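Home | Animals | Space | Tiny Science | Try It | Ask Us
414 shares | 9 comments

Why Is Tiny Gold Red?

What color is gold? Easy, you say - it's gold! Shiny and yellow, like a ring or a medal. But chop gold into super tiny pieces, mix them into water, and the water can turn as red as cherry juice. Really! It's still real gold in there, with no paint and no food coloring.

The pieces have to be very, very small, so scientists measure them in nanometers. There are one million nanometers in a single millimeter, the smallest mark on your school ruler. A speck of gold that is 20 nanometers wide is far too small to see, even with a normal classroom microscope.

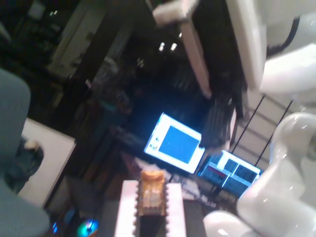

Why does gold change color when it gets so small?

Inside every metal are tiny bits called electrons, and they can slosh around like water in a bathtub. When light hits a very small speck of gold, the electrons all slosh together. They soak up a lot of the green light and let the red light pass through, so red is what reaches your eyes.

Size matters a lot! Make the specks bigger and the red slides over toward purple. Change the shape from little balls to little rods and you can get blues and greens too. Imagine a paint box where every color is made of the same stuff! 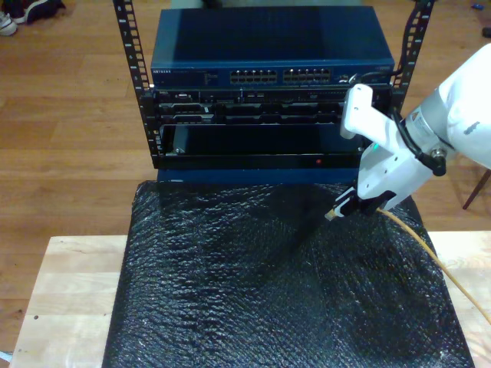 Sandrine Besson wrote in to ask whether you could melt down your red water and get yellow gold back. Great question, Sandrine! You can. Dry out the water, melt all the specks together into one lump, and the lump is plain old yellow gold again. It would be a very small lump, though.

People used this trick long before anyone knew how it worked. Glassmakers in ancient Rome made a cup with tiny specks of gold and silver in the glass. It looks green when light shines on the front, but put a lamp inside and it glows red. Later on, glassmakers added gold to make ruby-red glass for bowls and windows.
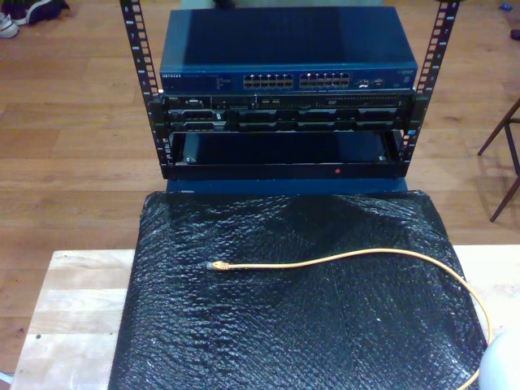

A blue network switch at the top of an equipment rack.

Tiny gold has jobs today as well. In lots of home health tests, the pink or red line that pops up on the strip is made of gold specks, all crowded together in one place - that's why you can see them.

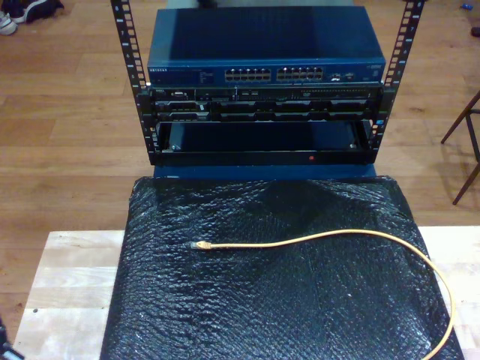

Clem Trevaskis: We have a red glass bowl at my grandma's and now I want to know if it has gold in it!! How can you tell? Also please do silver next, I heard it turns yellow when it's tiny.

Leave a comment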